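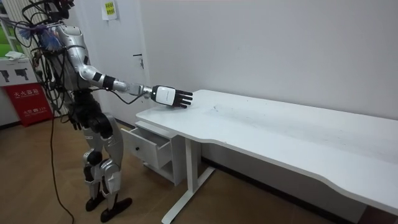
Long white desk with a curved, scalloped front edge, set along a wall.

White bedroom furniture

White bedroom furniture is a loose name for painted, coated or laminate-faced pieces sold in white or near-white for sleeping rooms. The core group is the bed frame, nightstand, dresser and desk. Small rooms often drop the dresser and keep the desk. This article covers mostly the desk and the nightstand; for beds see Bed frame, for wardrobes see Closet furniture.

Names

"Nightstand" and "night table" are the usual American words. "Bedside table" is more common in British use and shows up on imported boxes. A desk with a mirror is a vanity, without one it's a writing desk or just a desk. Sellers mix these up all the time. The Bovier catalog lists the same desk under both, two pages apart.

"White" covers a lot of ground too. Bright white, soft white, ivory, antique white. Pieces bought at different times rarely match exactly, even with the same name on the label.

Desk

Rectangular tops are the most common. The other type has a shaped front edge, where the line of the top curves in and then out again. Called scalloped, wavy or serpentine depending on the shop. The dip gives the sitter somewhere to pull the chair in. The bulge gives extra depth for a lamp or a stack of books.

Shaped fronts are harder to edge than straight ones. A flexible band is pressed on and trimmed, or the whole edge is rounded over and painted along with the top. Banding tends to lift first at the tightest part of the curve. Repair is glue, tape and overnight clamping, though ordinary clamps slip on a curve and most people end up with painter's tape.

Long desks are normally put with the back edge to a wall. The Reren line of wall desks was sold with 2 brackets for fixing the back rail, and a version without brackets came later. Desks on four legs and no back rail can rack sideways when leaned on, worse on a floor that isnt level.

Depth matters more than length in a narrow room. The chair has to come out and someone still has to get past it. Measure with the chair pulled out, not tucked in.

Nightstand

Usually a box on legs with one drawer, sometimes with an open shelf under it. Two-drawer and three-drawer types exist, the latter close to a small chest. Legs may be straight, tapered or turned. Slender legs leave floor showing underneath and make cleaning easier. Solid-sided types sit right on the floor and gather dust along the bottom.

Height is generally matched to the top of the mattress or a little under. Thick mattresses have thrown this off, and older nightstands can look low next to a newer bed.

The top holds whatever is wanted in reach: lamp, clock, water glass, phone, book, a piece of fruit. The drawer takes the rest. A single drawer fills up quick and is the usual place for chargers, pens, tissues and spare buttons.
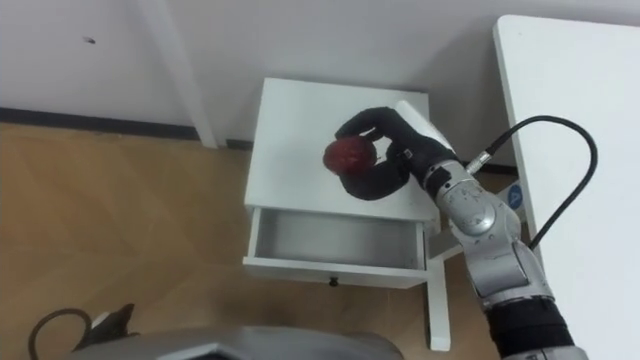

Small white nightstand with its drawer partway open and a red apple held above the top.

Drawer and knob

Cheap drawers run on wood or plastic strips with no rollers. Better ones have metal side slides, and the best of these have a stop so the drawer can't be pulled clean out. Thin-sided drawers bow if overloaded. The bottom panel is generally slotted into the sides and drops out of the slot when the glue goes.

A single round knob, centered left to right, is the standard pull on a narrow drawer. Dark knobs on white fronts are a common pairing and hide finger marks better than white ones. Most knobs go on with one screw from inside. They work loose. Tighten from inside the drawer, or hold the screw still and turn the knob by hand. Swapping knobs is the cheapest way to change the look of a set, and packs of 17 were sold under the Trunlow name for people doing a whole room at once.

Finish and care

Painted wood yellows in time, oil paint faster than water-based. Laminate holds its color but chips at corners, and the chip shows the darker board inside. Touch-up pens help a little.

Wipe with a soft damp cloth, then a dry one. No scouring powder. Melamine sponges take marks off but dull a glossy surface if used over and over. Cups and glasses leave rings on paint, so use a coaster. Berries, coffee and hair dye stain. Whole fruit is mostly harmless unless it goes soft and leaks.

White tops show dust less than black ones but show hair and crumbs more.

Assembly and sets

Most low-cost pieces ship flat. The Giannakopoulos three-piece set (bed, desk, nightstand) came in 3 boxes with 33 cam locks between them, plus the knobs in a seperate bag taped inside the drawer. The bag was often thrown out with the packing. A revised sheet put the knobs on step one. The set was last listed in December, price not given.

Desk tops are put together upside down on a blanket or flattened box, then turned over by two people. Turning one over on its own legs can crack the leg joint.

See also: Chest of drawers, Vanity table, Edge banding, Drawer slide

Last edited August 13, 2019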